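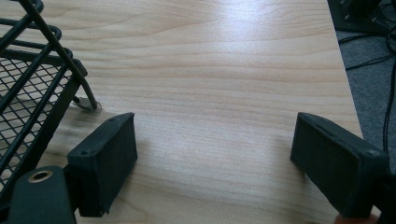 Clodar Brings the Trullis 7 to Stores

SURTON, 2024-06-15 — Clodar is so pleased to share that the Trullis 7, the phone many of you have been kindly asking after ever since we first showed it in May, goes on sale today at all Paquette stores. It comes with room for two SIM cards, a battery that lasts up to 68 hours on standby, and two years of software updates. Owners of older Trullis phones are warmly invited to bring them along and trade them in toward the new one.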